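Likside Family Journal is looking for parents who write

We are a small online magazine about daily life with children, read mostly by families who live far from their relatives. From July we will have a new section called "The Middle of the Week," and for this section we search for 3 regular contributors. The work is paid, part time, and can be done from any place with an internet connection.

What we would like to receive from you

Each contributor sends two texts per month, of almost 700 words each. The subject is ordinary home life: meals, laundry, bedtime, long afternoons, small arguments about shoes. We do not need advice from experts and we do not need perfect houses. If your week was boring, please write about the boring week - these texts get the most letters from our readers.

Please do not write about products that somebody gave you for free. We also ask that you do not use the full names of your children or the name of their school.
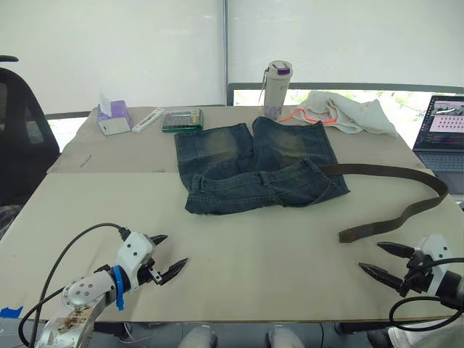

One of our present contributors, Ollier, answered when we asked what a new person should know that the first month is the hardest, that you think you have nothing to tell, and that it helps to keep a paper notebook in the kitchen and write down one sentence every evening, even a bad one. The editors do correct a lot in the beginning, Ollier added, but they always ask before they change the meaning.

Who can apply

You are a parent, grandparent or guardian with at least one child at home. Experience with a blog is welcome but not required. English does not have to be your first language (it is not the first language of half of our team). You should be able to keep a deadline, and to tell us early when you can not.

Payment

We pay 37 dollars for each published text, at the end of the month. If we ask for a text and then do not publish it, we pay it also. You keep the rights and can put the text on your own blog after it appeared with us.

How to apply

Send one sample text and a few lines about your family to the Likside editorial office, P.O. Box 258, Skombridge, or use the contact form on this site and choose "Contributors." The sample can be something you have already published. A resume is not necessary.

We read everything and we answer everybody, but please give us some patience - we have children at home too.

Posted 2020-06-06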